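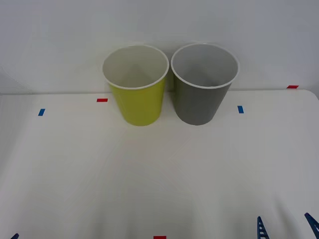

### 3.2 What people told us about the cup they drank from

I'll admit I went into this part of the study expecting a mess. Taste work is slippery, and Obsa Gebretsadik (who ran the Drutton sessions with me) had warned me that folks will say almost anything about coffee before lunch! We poured the same Vanwood medium roast for everybody, 300 people in all, and asked each of them to rate sweetness, bitterness and strength on a 20-point line. No numbers on the line, just a pencil mark.

Figure 3 shows two of the cup colors, a yellow-green and a gray. Both have a white lip, so color near the mouth was the same for either one.

Bitterness is where the colors pulled apart. Drinkers with the gray cup marked the coffee as more bitter, and a good many of them wrote "burnt" in the comment box, a word we never used ourselves. Sweetness went the other way, though the gap was smaller and I wouldn't bet my house on it. Strength hardly moved - which surprised me, given how firmly Bošković's earlier mug survey at Jeduleck pointed to strength as the thing color changes most.

Despina Bošković read a draft of this section and thinks the difference comes down to her using heavy ceramic mugs. She may well be right. Weight in the hand could be doing some of that work, and we didn't test it.

One more wrinkle: the September group drank their coffee cooler than the others did, thanks to a slow urn at the Gebremichael site. I've left them in for bitterness and taken them out for sweetness, and Section 4 gives both versions of each comparison.

**Figure 3.** Yellow-green and gray paper cups.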